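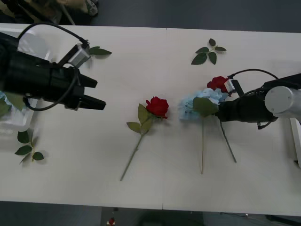
Sallcombe Community Orchard and Kitchen
Report to the Cloutier Fund, second period, to the end of November

Dear Karine,

Thank you for your patience with us while we pulled this together. I know the first report ran long, and Marisa has told me kindly but firmly to keep this one shorter, so I will do my best. There is a good deal to tell you, though, and most of it is happy news.

When I last wrote we had the lower field cleared and the hedge laid along the Drimum road, and we were waiting on the trees. They came in two deliveries, the second of them later than we would have liked, and we now have 200 young apple and pear trees in the ground with stakes, ties and guards. We lost 8 of the first batch to a dry spell that arrived just when the water tank was being moved. The nursery has agreed to replace half of them at no charge and the rest will come out of the contingency line. Everyone who was there for the second planting will remember the mud. We had people of every age out in the field, and a very welcome pot of leek soup at the gate, and we were finished before the light went.

The pruning classes have been the great surprise. We planned for a dozen people and had 18 signed up by the end of the first week, which meant splitting the group and asking Marisa Monti to teach the same lesson twice, morning and afternoon. She did it cheerfully. Several of the people who came have old trees of their own at home that had not been touched in years, and they went away and got started on them — one couple came back with a bag of prunings to ask whether they had been too brave with the saw. (They had, a little, but the tree will be fine.)

The kitchen is where we are behind. You will recall that the old dairy was to be fitted out by the end of summer so that we could press juice and make preserves from the donated fruit. The drains turned out to run under the neighboring yard, and it took us most of two months to get permission to dig. That work is now done, the floor has been laid again and the plumbing has passed its inspection. The press has been ordered but won't be here before the new year, so this season's fruit went to Timitz, the cider makers over the hill, who pressed it for us at cost and kept it separate from their own. We sold the juice at the fall market and it was gone by lunchtime. I would have liked to send you a bottle!

On the money side, we are close to plan. The trees came in under budget and the drains came in well over, and the two very nearly cancel out. We have not yet drawn on the training line for the spring, and I would like to ask whether part of it could be moved across to pay for shelving and a second sink in the dairy. Marisa has put the figures on a separate sheet. If you would rather we left the lines as they are, we can manage with the one sink for a season.

In the coming months we hope to finish the dairy, run 2 grafting days using cuttings from the old trees at the top of the village, and put up the notice board by the gate with the names of the varieties. The school has asked to adopt a row, and we are talking with the head teacher about which one.

You would be very welcome to visit whenever it suits you. Blossom time is the prettiest, but the dairy will be warmer, and there should be toast and something to put on it.

With warm thanks from all of us at Sallcombe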